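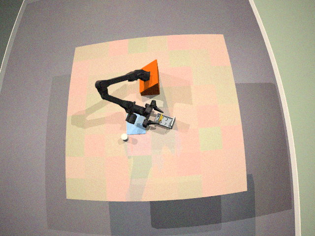

4. Rehearsing the arm in the simulator

Do this section before you plug in the real arm. It takes an evening. The Hilla kit's own leaflet says you can skip it, and the leaflet is wrong about several other things too (see section 2, on the screws).

You will need the Lestus simulator installed from section 3, the joint file for your arm, and a tape measure. A second monitor is handy but we managed without.

4.1 Setting up the scene

1. Open Lestus and load the workshop scene. You should get a pastel chequered mat on a grey floor, with the black arm on it. If the floor loads and the arm doesn't, the joint file is in the wrong folder. Go back to 3.6.

2. Switch to the overhead view. The default side view is prettier and hides most of the mistakes you are trying to find.

3. Check the objects against the list: orange wedge, light blue square, small white ball, shallow grey tray with the little yellow piece in it. Move the tray to wherever yours will sit on the bench. Type the position in by hand. Dragging with the mouse looks accurate and isn't.

4. Set the reach limit to 685 mm. The box claims more. Necati Oral measured ours at the Dranness workshop with the arm stretched out flat, and 685 is what he got. Measure your own and use that figure if it is smaller.

5. Save the scene under a new name. Lestus overwrites the original without asking.

Note: the mat in the simulator bows slightly outwards at the edges in the overhead view. Don't use its outline as a ruler. Read positions from the side panel.

4.2 The first slow run

6. Set the speed to 80 in the motion panel. The scale runs to 1000 and has no units, whatever the forum tells you about degrees per second.

7. Press Home and wait until every joint reading has stopped changing.

8. Load the tray routine and step through it one move at a time with the full stop key. Keep an eye on the whole arm, elbow and wrist included. Most people stare at the gripper, and the gripper is the part the planner looks after best.

9. Pause with the gripper at the left edge of the tray. Look at where the rest of the arm has ended up. With our layout the elbow folds back sharply and a dark wrist-like part of the arm rests against the left face of the orange wedge. The planner reports this pose as clear.

Caution: "Clear" in the Kováčik planner means that the planner did not find a collision with anything on its list. Loose objects are left off the list unless you add them. On a real bench the wedge could be your mug or your hand.

10. Open the collision list and add the wedge, the ball and the tray rims. Leave the yellow piece off, otherwise the planner will refuse to pick it up.

11. Run the routine again from Home. If the planner now says "no path", move the wedge further from the arm and try again. Do not raise the tolerance to make the message go away. It does go away, and so does the protection.

4.3 Reading the log

12. Open the log and search for error 2436. The help page calls it a "minor contact notice". We treat it as a failed run and suggest you do the same.

13. Compare the joint angles in the log with the ones printed in your joint file. A difference of up to two degrees is normal at low speed. Anything more usually means that two joints have been swapped in the file, which happened to us in April and cost a weekend.

14. Repeat the routine until you have ten runs in a row with no contact notices. Start the tally again after any change to the scene, including small ones.

Note: shadows can mislead you in the overhead view. The arm's own shadow falls across the mat to one side and is easy to take for a second link in a hurry. Turn shadows off under View if it bothers you.

4.4 What this does not tell you

A clean set of runs means the moves make sense on paper. It says very little about grip. Objects in Lestus have tidy weights and tidy friction, and the fingers on the kit are neither tidy nor quite the same as each other. We have had routines pass every time on screen and then push the tray off the bench on the first go.

The cable is missing from the model as well. Leave slack for it, and read section 5.2 before deciding where to clamp the base.

15. Write down the tray position, reach limit and speed setting on the card at the back of this guide. You will be asked for all three in section 5.

Caution: do not send the routine to the real arm from the simulator window, even though there is a button for it. The button uses whatever speed was last set on the arm and ignores the one you have just tested. Export the file and load it from the controller as described in 5.4, with one hand on the power switch.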